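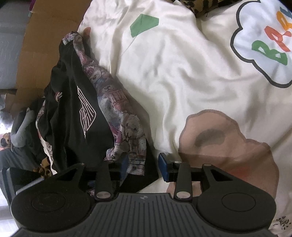

Cream cloth and a black garment, heaped together.

Praltetti Garment Steamer review

I bought the Praltetti in June to replace an iron I was tired of dragging out for two shirts. It heats up in under a minute and the tank lasts long enough for a pair of pants and a jacket. Cotton needs a few slow passes. Linen still looks rumpled at the collar, so keep your iron if you wear a lot of it.

The trigger has a lock, and you'll want it. My old Zornbridge didn't have one and my thumb ached by the end of every load. The cord is over 2 yards long and reaches my closet door from the outlet.

Complaints: the fill cap is stiff, and the steamer spits if you tilt it too far back. The fabric brush fell off twice until I pushed it on harder.

I paid $50. For everyday shirts and dresses it does the job, and I'd buy it again at that price.

Reviewed by Thilini Liyanage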